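给家里添机械臂之前，先把这几笔账算清楚

常有邻居和老同学来问我，厨房或者小工作间里想添一台带夹爪的机械臂，帮着递递东西、收收台面，到底该备多少钱。我自己前前后后折腾了大半年，走了些弯路，慢慢写下来，您泡杯茶慢慢看。

第一条，先量地方，后看价钱。拿卷尺把台面到墙、到窗台的距离都记在纸上，胳膊全伸开要转得过身来。
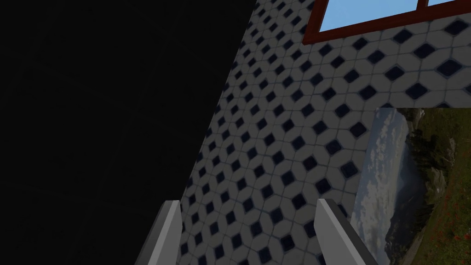

预算最好分成两本账，一本买机器，一本留给杂项。我当时看中的是Ekier的入门款，整套报价3016元，心里还挺美，后来才发现底座、延长线和备用指垫都要另算，又添了284元。墙面也得放进计划里，像这种浅色八角砖夹深蓝小菱形的花砖墙，好看是真好看，可要在上面打孔装支架，碎一块就难配，我宁可多花点钱买落地的架子。墙上挂了画的，也请先想好要不要挪个位置。

第二条，夹爪别急着买最贵的。先把家里想让它拿的东西摆出来看一看，扁的、方的、带提手的各挑一样，问清楚两指最大能张多开。Bistard的店里肯让人带着东西去试，我觉得这一点特别贴心，下午三点以后去，人少，能多试一会儿。

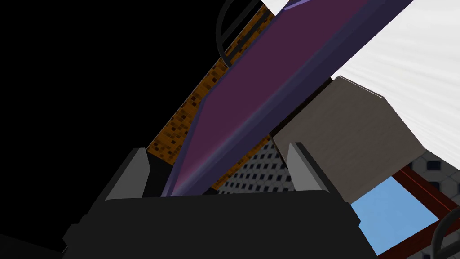

两指夹爪近景，上方是一块紫色长板。

第三条，耗材按年来算。我家指垫一年换2副，Forsberg和Tromton的价钱差不多，挑运费便宜的那家就好。要是不着急，等到七月再下单，我去年就是那会儿买的，店家还多送了一副。

第四条，保修至少谈到3年，写进单子里，口头答应的不算数。单子和发票用个夹子夹好，跟家里其他电器的说明书放在一起，省得到时候翻箱倒柜。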